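Water testing bench reopens at Clalusdale community lab

Residents on tank and bore water can again drop off samples at the Clalusdale community lab, which reopened its testing bench on 2nd November after being shut through October for floor repairs.

The service covers households in Clalusdale and Nastow. Lab coordinator Hortensia Palomino said 662 samples came through in the past year, most of them from properties on the Nastow side of the river.

Samples are now held in capped tubes and sorted into racks by district before testing. The old glass jars have been retired — they took up too much shelf space and the labels kept peeling.

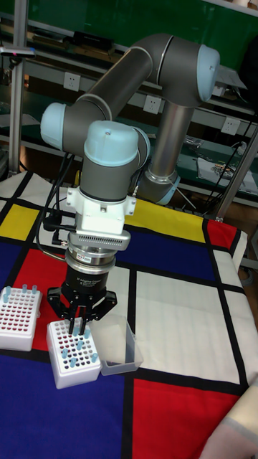
Tubes with light blue caps in the racks at the Clalusdale lab.

Households can bring in two samples per visit, one from the kitchen tap and one from the tank or bore outlet. Collection kits are free and can be picked up from the front counter or from the Reseo hardware store in Nastow. Kits should be returned the same day the water is collected, and kept out of the sun on the way in.

Results will be posted out within 12 days. Anyone whose water shows a problem will get a phone call first, Ms Palomino said.
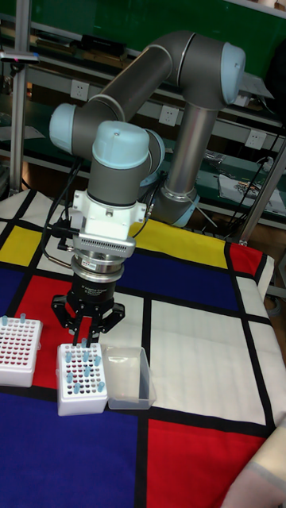
Heriberto Alvarado, who farms on Huanca Road, said he had been waiting for the bench to reopen before switching his house over to a new tank.

"I could have sent it away to the city, but you pay for the courier and then you wait," he said. "I'd sooner drive it in myself."

The lab is also offering a short session on cleaning gutters and first-flush diverters. Places are limited and bookings can be made at the counter. The lab's colour-coded map of local bores will be back on display once the hallway has been painted.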